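Yolotzin Quezada fits out small work rooms in converted industrial buildings, most of them under corrugated roofs and most of them on concrete. We talked at the Fekby office at the end of a morning, with a tape measure on the table between us. The subject was desks against brick: where they go, what goes under them, and how the cable gets there.

Her first step in any room is to find the outlets. "People measure the desk and then the wall," she said. "I measure from the outlet to the grommet hole, along the path the cable will really take. Down the wall, along the floor, up the leg, through the hole. It comes out longer than anyone expects." On the Skokside job the straight distance would have fit a stock cord and the real path was 71 inches. The cord that had been bought was too short by the height of the desk.

Brick is the reason so much ends up on the floor. Quezada doesn't drill into old brick if she can avoid it, and where she has to, she drills the mortar. "Mortar can be repaired. A cracked face stays cracked." Pipes and conduit stay high, at the line where the roof meets the wall, and she leaves them there. New drops are expensive, and in a rented room they belong to the landlord once you move out.

Abimbola Olaniyan, who handles storage for the same firm, joined us halfway through. His view is that the drawer unit should be placed before anything else goes under the desk. "Drawers need travel. You pull the bottom one all the way out and mark the floor with tape. Nothing is allowed inside the tape, no cord, no strip." He sets the unit 2 inches in from the desk leg so that a hand can get down the side.

They disagree about routers. Olaniyan wants them off the floor in every case, on a shelf with the antennas clear. Quezada accepts the floor under a desk as long as the unit is accessible and the vents are open. "I've seen more routers killed by being shut in a cabinet," she said. Olaniyan replied that he had seen them killed by mops. The matter was left there.

On the desktop itself they are closer. Both keep it nearly bare at handover: one plant at the back, well away from the hole, and the rest is up to the client. Quezada prefers artificial flowers in rooms with equipment, as there is no watering. Olaniyan had no opinion on flowers.

A white desk against a red brick wall:

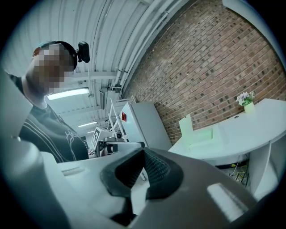
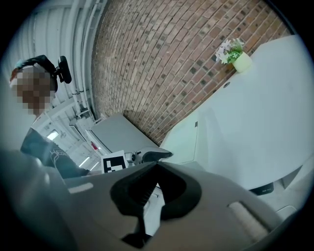
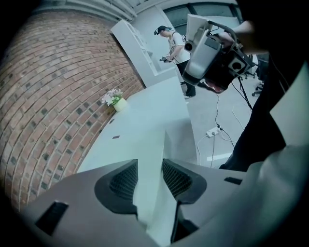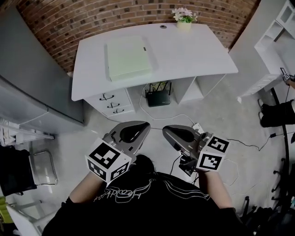 I asked what they would check on a return visit. Quezada starts with loops. A cord that crosses open floor gets a cover or a new route along the wall, and a power strip gets moved up to the underside of the desk, with 10 inches of slack left at the plug end. She uses screw-in brackets from Moschos and has given up on adhesive ones. "They hold through the winter and drop in July."

Olaniyan checks that the drawers still close flush. Concrete floors in these buildings are seldom level, and a loaded unit will show it within a few weeks. He shims under the front edge first and only then looks at the runners. For open shelving he has one rule, which is that the heaviest items go on the bottom.

Labels came up last. Rondaretti, an earlier client, asked for every cord to be tagged at both ends, and Quezada has done it on each job since. The tags are plain paper under clear tape, with the name of the device and nothing else. It takes her roughly 10 minutes per desk. She writes them in pencil so they can be changed when the device is.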